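Home Features Housing Events Past issues Join

We use cookies to understand how readers use this magazine. Accept Manage settings

The door that will not shut: how older houses move through the year

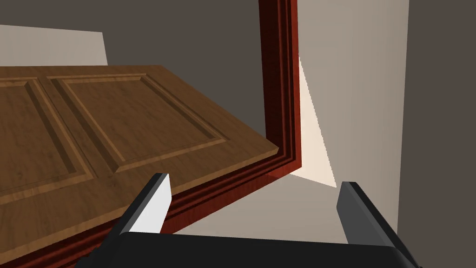

Image: Kalside Housing Review picture library

Every July the enquiries desk of the Kalside Housing Trust receives a particular kind of letter. The writer explains that a bedroom door closed well enough at Easter, that it now has to be pushed home with a shoulder, and that a neighbour has suggested the house may be sinking. In most cases the house is doing nothing of the sort. It is taking up moisture from the air, as timber has always done, and the door will be back to its old self before the clocks change.

The Trust was established in 2008 to look after the terraces north of Tilten Road, most of them put up for railway families and altered many times by the people who have lived in them. It is responsible for 1192 homes. Its register of internal doors, which was completed last year after a long survey, lists 2460 that are thought to be original or close to it. The register was begun as a fire safety exercise. It has become an unusually full account of how ordinary joinery behaves when it is lived with for several generations.

Wood and weather

A plank of wood hardly changes in length. Across its width, however, it swells in damp air and shrinks in dry air, and it goes on doing so long after the tree was felled. The joiners who made the doors in the Tilten terraces understood this. They set loose panels into grooves in a surrounding framework, so that each panel could widen and narrow without splitting itself or forcing the joints apart. When residents find a thin line of bare wood along the edge of a painted panel in winter, they are seeing the part of the panel that lay hidden in its groove when the paint went on.

Trouble often begins with well-meant repairs. Panels are glued in place to stop a rattle. Gaps are packed with hard filler. Coat upon coat of gloss is laid along the closing edge until the door is thicker than the opening was made to take. Chathurika Bepari, who led the survey, recalls a house in Gunawardena Street where the paint on one kitchen door was as deep as a coin.

"The family had planed the top, and then the bottom, and then moved the hinges," she said. "The paint had never been touched. We took it back on one edge and the door closed with a finger."

Her advice to residents is to wait. A door that sticks in a wet summer should be marked lightly in pencil where it rubs and left alone until the heating has been on for some weeks. If it still rubs then, there is a case for removing a shaving or two. A door planed in August is very often a draughty door in January, and wood that has been taken off cannot be put back on.

When it is the house

There are cases in which movement of the building is the true cause, and the Trust does not wish to discourage anyone from reporting them. The signs are usually found together. A gap above the door that is wider at one end than the other suggests that the opening has gone out of square. Fresh cracks running diagonally from the corner of the opening deserve attention, particularly if they can be seen on both sides of the wall. So does a door that swings open or closed by itself when it has never done so before.

Even then the explanation may be old. Much of the settling in the terraces took place within a few years of building, and the doors were trimmed to suit. The surveyors met many that had been cut into gentle wedges, with a deeper top on the hinge side, fitted so neatly to a leaning frame that the lean could not be noticed until a level was held against it. To replace such a door with a standard one is expensive and seldom looks right. The Trust now asks its contractors to take the measurements of all four sides before anything is ordered.

Arif Akanda, a joiner who has worked on the Tilten houses for most of his career, keeps several of these wedges in his workshop. They were taken out during a refurbishment in the early years of the Trust and put in a skip, from which he removed them. Two have since gone back into the houses they came from.

He is cautious about hinges. Loose screws are the most common fault he meets, and the quickest to put right. The old screw is drawn out, the hole is plugged with a sliver of softwood and glue, and a new screw of the same thickness is driven once the glue has set. Longer screws are popular, he says, but in these walls they may pass straight through the lining and find nothing behind it.

The question of keeping

Not every resident wants an old door. They can be heavy and thin in the panels, and they do little to keep out noise. Those that open on to a shared stair may not meet present fire standards, and where that is so the Trust's position is plain: safety comes first and the door is changed. Elsewhere the decision is left to the household, with the request that anything removed be offered to the Trust's store at Nillora Yard.

The store holds doors, linings, knobs and rim locks, sorted by street. In its first full year it supplied 13 households with replacements for pieces lost or broken, at the cost of collection only. Ms Bepari would like to see it used more. She notes that the linings are in shorter supply than the doors themselves, because they tend to be broken up when a wall is altered, and that knobs are asked for constantly.

A short guide for residents, covering seasonal sticking, hinge repairs and the safe removal of old paint, is being prepared with Mr Akanda's help. Residents are reminded that paint in houses of this age may contain lead and should not be dry sanded. Anyone planning to strip a door before the guide appears should speak to the repairs desk first. The desk is open from nine in the morning, and a surveyor can usually visit within the month.

Contact the editor | Advertising | Copyright Kalside Housing Review | Back to top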